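Robot handling, week 6 handout
Faults: the drawer problem
Notes by Funmilayo Eze, last tidied 16 May 2018

Right, this is the week everybody remembers, so please read it before you come in. I've written it up more or less the way I tell it, which means it wanders a bit.

Last July we were running the Edari arm on the clear drawer task. You'll know the task from week 4: one gripper steadies the box, the other takes the little lip at the front and pulls the drawer open. We'd recorded 304 demonstrations by hand, the training had gone nicely, and I was feeling rather pleased with myself. Then we let the arm have a go and it shoved the whole box off the table. Twice!

What we saw first

The log said the grip was good. Both fingers closed, force reading normal, no warning at all. But the fingers had closed on nothing. They'd stopped against each other just in front of the drawer, and the software took that push-back as "got it" and carried on to the next step. The supporting gripper, meanwhile, was still pressing sideways because it had been told to hold until the drawer moved. The drawer never moved. So it pressed harder, and off went the box.

Write this one down: a force reading tells you that something is pushing back. It doesn't tell you what. We now check the finger gap as well, and if the fingers have closed further than they could with the lip between them, the run stops.

Why it missed

I blamed the calibration for a whole afternoon (I always do). Condori, our tracking package, was fine. The depth readings were the trouble. Clear plastic gives you patchy depth at the best of times, and when a bright reflection lands on the front you can lose the face of the box altogether. Our system filled the hole with whatever was behind it, so it thought the drawer front was further back in some runs and further forward in others. On the bad day it was out by 26 mm, and that's plenty to miss a small lip.

We went back through the demonstrations and 82 of them had the same hole in the depth. Nearly a quarter of the set, if you work it out, and we'd cheerfully trained on the lot. The people doing the demos never noticed, of course, because they were looking at the drawer with their own eyes and simply reached for it.

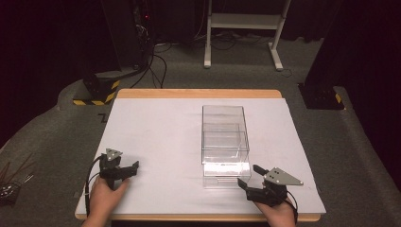

So the hand-held sessions are a bit of a trap. A person corrects for bad sensing without thinking, and the recording looks lovely. When you do yours this week, play back the depth after each batch, before you move on to the next one. Don't wait until the end like I did.

Safety bits

The sideways push should never have been allowed to build up. There was a limit in the Renach controller but it only covered the pulling arm. Both arms have one now. Before any powered run, try the stop button, then say out loud that you're starting.

For next time

Bring one page on a fault where every single reading looked normal. Your own is best, but a borrowed one will do. Have a look at the Vivasitz log in the shared folder too and find the line where you'd have stopped the run. I've got my own answer and I'm happy to be argued out of it.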